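Section 4: Oiling and Curing Your Loston Table Top

Congratulations on getting this far! If you've followed Section 3, your Loston table is standing on its own legs, the bolts are snug, and you're probably itching to put a plate on it. Please hold off just a little longer. The top leaves our Rastport workshop sanded and bare, and it needs its first coats of oil before it meets a coffee cup. It's a pleasant job, and most people find they rather enjoy it by the second coat.

What you will need

The bottle of Undix hard oil from the accessory box (the small bottle, with the Ji applicator pad tucked in beside it)
Two or three clean cotton cloths – old T-shirts are perfect
The fine gray sanding pad
Thin gloves, if you don't care for oily fingers
A metal bucket or pail of water with a lid

CAUTION: Cloths soaked in oil can heat up and catch fire on their own if they are left in a heap. Put every used cloth straight into the pail of water, close the lid, and keep it outdoors until you can dispose of it the way your town asks you to.

Before you start

Choose a room where you can leave a window open and where the dog won't be wandering through. The oil likes ordinary room temperature and dry air, so if it has been raining all week in April and the house feels damp, wait for a better day. Bring the bottle in from the garage the night before, too, as cold oil is thick and drags on the pad.

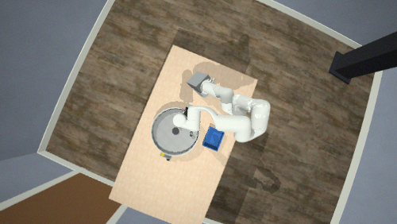

Applying the first coat

1. Wipe the top with a dry cloth to lift off any sanding dust, then go over it once more with a barely damp one. Let it dry completely.

2. Shake the bottle well and let it stand for a minute so the bubbles settle.

3. Pour a small puddle, no bigger than a cookie, near one end of the top. Spread it with the Ji pad, working along the grain in long, easy strokes. Add more as you go. You want the whole surface evenly wet, with no pools.

4. Do the edges and corners next. End grain is thirsty and may need a second helping.

5. Leave the oil to soak in for 30 minutes. If you see dull patches turning up before then, dab a little more on them.

6. Wipe off everything that hasn't soaked in, turning your cloth often. Be generous with your elbow here! Oil left sitting on the surface turns sticky, and it takes a good deal of patience to get off again.

NOTE: The color will deepen as the oil goes in, and then settle back somewhat over the following days. If you're worried about the shade, try a spot on the underside first.

Second coat

7. Let the first coat dry overnight. Rub the top very lightly with the gray pad, just enough to knock down any raised fibers, and wipe away the dust.

8. Repeat steps 2 through 6. You'll use much less oil this time.

Curing

9. The table can take light use the next day, but the oil needs 7 days to cure fully. During that time keep water, hot dishes and tablecloths off it. A lamp or a vase with felt feet is fine, so long as you lift it when you want to move it.

10. Once the week is up, wipe the top with a damp cloth and dry it. For regular cleaning from then on, see Section 5.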